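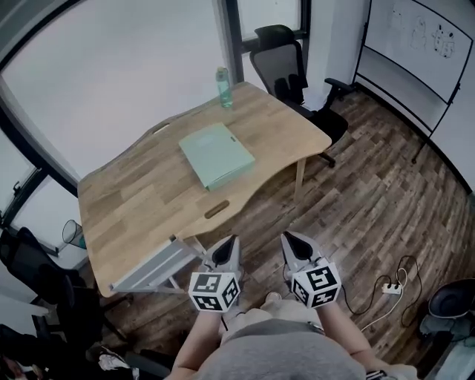 How to run a first session with the Vetora handheld gripper kit (and decide whether to keep it)

Posted April 26, 2022

Vetora sells this kit as "robot training data in an afternoon." I've had the rental version from Dalstead for 14 days and I'd call that claim generous. You can get usable demonstrations out of it, but the quick-start card skips most of what matters. Follow these steps before you decide to buy.

Step 1. Pick a boring task

The card suggests folding a shirt. Don't. Start with a desk and one or two things on it, such as a folder and a water bottle. Slide the folder, pick up the bottle, set it down again. If the kit can't record that cleanly, it won't record a shirt.

A translucent bottle is a good honesty test, by the way. The brochure has only solid, bright objects in it, and I doubt that was an accident.

Step 2. Look at your light

Vetora says the marker cubes track "in any normal room." My idea of a normal room has windows. Stand where you plan to work, hold both grippers out over the desk, and check the preview in the Yaman app before you record anything. If the window is a white blank in the preview, try a different side of the desk or pull a blind. Then check the cubes again.

Step 3. Clear the floor where you'll stand

You will be looking at your hands. Move power strips and loose cables out of the walking area and push chairs back. I skipped this the first time and caught a cable with my heel, which ended the take.

Step 4. Hold the grippers properly

One in each hand, fingers pointing forward and slightly down, cubes facing up toward the head camera. Keep your sleeves behind the cubes. The usual mistake is letting one wrist roll inward as you get tired, and the app will not warn you. It just drops the track and carries on recording, so you find the gap later.

Take it slowly. Close the fingers, wait a beat, lift. Fast grabs look fine to you and come out as a smear in the file.

Step 5. Record short takes

Do 6 takes, stop, and play them back. The card tells you to do everything in one go and "review later" — ignore that. If the first 6 are bad, the rest will be bad in the same way.

Step 6. Check what you really got

Export the session and open the track log. Vetora's summary screen counts a take as good if it has a start and an end, and that is a low bar. I recorded 136 takes in total. The summary passed all of them. Going through the log myself, I kept 70.

Most of the losses came from one cube turning away from the camera. A few were glare. None of them showed up as errors.

Should you buy it?

Rent first. The grippers themselves are decent: light enough, and the finger pads hold a folder without slipping. The software is where I have doubts, and the price is mostly software. Bidier makes a plainer kit with no summary screen at all, and I'd like to try it before I spend money on either one.

If you do keep the Vetora, throw out the card and budget as much time for checking as for recording. I've asked Dalstead whether the new firmware flags dropped tracks. They said "soon," and they also said that in January.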